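Evening, kitchen table, September

I meant to write every night this month and here I am with a gap of 21 days, so I suppose this is more of a catching-up than a diary. It was a bread day, and bread days put me in a better mood for writing things down. I spent a good part of the afternoon fussing over the counter, what to keep, what to crumble up, and what to finally put away.
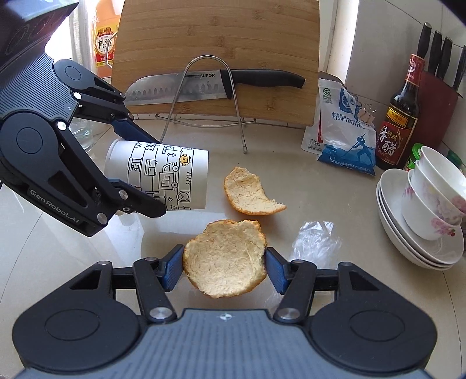
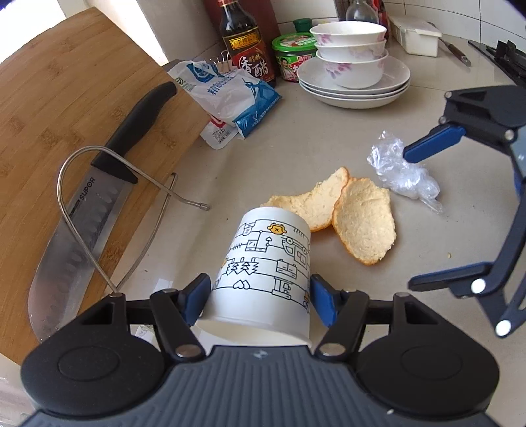 Crusts, the paper cup with the little machines drawn on it, and my good knife.

I have always been fonder of the crust than of the middle, and I know that makes me odd in my family, where the soft part goes first and the shells get left behind like something on a beach. My grandmother would never have let them go to waste. She dried hers in a low oven with the door open a crack, then crushed them with a bottle and kept them in a jar for the top of her noodles, or for thickening a soup when it came out thin (it always came out thin, bless her). I do mine much the same way, except I leave them in for almost 60 minutes and usually forget one tray.

The loaf came from Khasawneh, the bakery down by the bus stop. They have gone up again! I grumbled all the way home and then ate two slices standing up with my coat still on, so I can't have minded very much. I do think their crust is better than it was in the spring, thicker and with more chew to it, and it dries beautifully.

I want to try the bread soup from my old Dovthorpe church cookbook, page 172, the one with the splash of vinegar at the end. It says it feeds 7, which must mean seven people who have already had lunch. If it's any good I'll make it again when my sister comes and we can eat it on our laps and talk too late.

Must remember: plastic bags, onions, stamps. And call about the oven door.

Shared 7 times | 3 comments

plumandrye: My mother did the bottle thing too! I can still hear it on the table.

oldkettle: Put a little garlic in with the crumbs while they're warm, you won't be sorry.

marshlane: Did the soup get made? I have half a loaf going hard and need a push.

Contact | Copyright, the author | Back to top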